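4.2 Simulated weigh-and-sort cell

The second task family models a small quality-control cell. A single arm with a parallel gripper has to take boxes from fixtures on a perforated plate, bring them to a station and release them in a pose the station accepts. The layout follows the Oseck bench described in Section 3, with the same furniture left in the background so that visual policies can't rely on a clean backdrop. We keep lighting and shadows on in every run. Shadow edges from the arm fall across the plate and, in the wrist views, across the faces of the grasped box, where they are easily mistaken for box edges by a depth-free detector.

Observations consist of fixed views of the table and views from the wrist side of the gripper. The fixed views carry most of the information on which fixtures are occupied. The wrist views are needed for the last part of the approach and for in-hand pose, but once a box is held it hides much of what lies beyond it. The policy therefore receives both streams at every step, together with joint positions and gripper opening. No object pose is passed to the policy; it is used only for scoring.
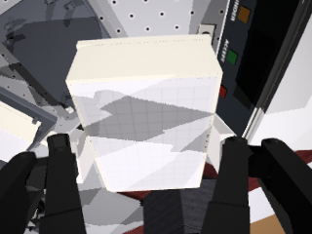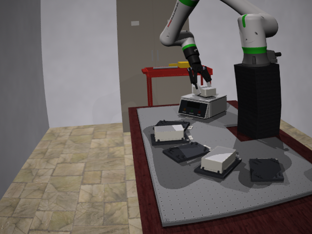
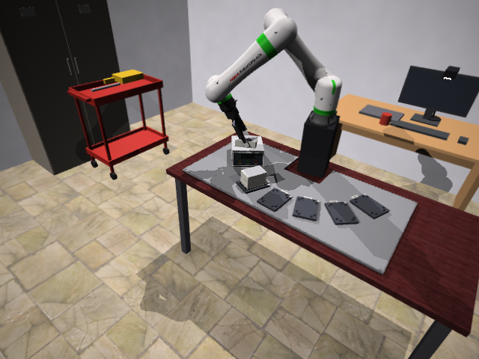
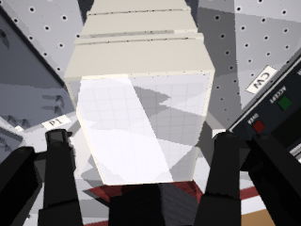
Figure 7. Rendered observations from the weigh-and-sort cell. First and fourth: close views past the gripper with a box between the fingers. Second: fixed view with the gripper over a small box on the scale. Third: wider fixed view with the gripper reaching into the top of the white device.

Demonstrations were generated with the scripted expert of Section 3.3 and then filtered. Of 900 attempted rollouts, 217 were rejected by the filter, leaving 683 for training. A rollout is rejected if the box slips more than the allowed margin in the hand, if any link touches the plate, or if the final release is outside the station tolerance. Panganiban and Kovács checked the rejected set by replay and changed no labels. We did not rebalance the remaining rollouts by box size.

Two policies were trained on the same data. The first, Reltateo-F, sees only the fixed views. The second, Reltateo-FW, adds the wrist views through a separate encoder with late fusion. Both use the action chunking scheme of Section 3.4 and the same training schedule, and both were scored on held-out box placements.

Reltateo-F usually picked the correct fixture but was weak at the grasp itself - most of its failures are off-center closures that rotate the box before lift. Reltateo-FW reduced this error type. Its remaining failures fall mainly in transport, when the held box fills much of the wrist view and the policy has little to steer by apart from the fixed stream. In several of these runs the arm paused above the station until the time limit expired. Masking the wrist stream after a confirmed grasp removed most of the pauses but made the release less accurate, and we report the unmasked version in Table 4.

We also tested whether printed text on the station panels was being used as a landmark. Replacing the panel textures with plain ones at test time lowered the release accuracy of Reltateo-FW and left Reltateo-F almost unchanged. This agrees with the attention maps in Appendix C, although the maps vary a good deal between seeds. A version trained with randomized panel textures is discussed in Section 5.1 along with the Isholm transfer runs.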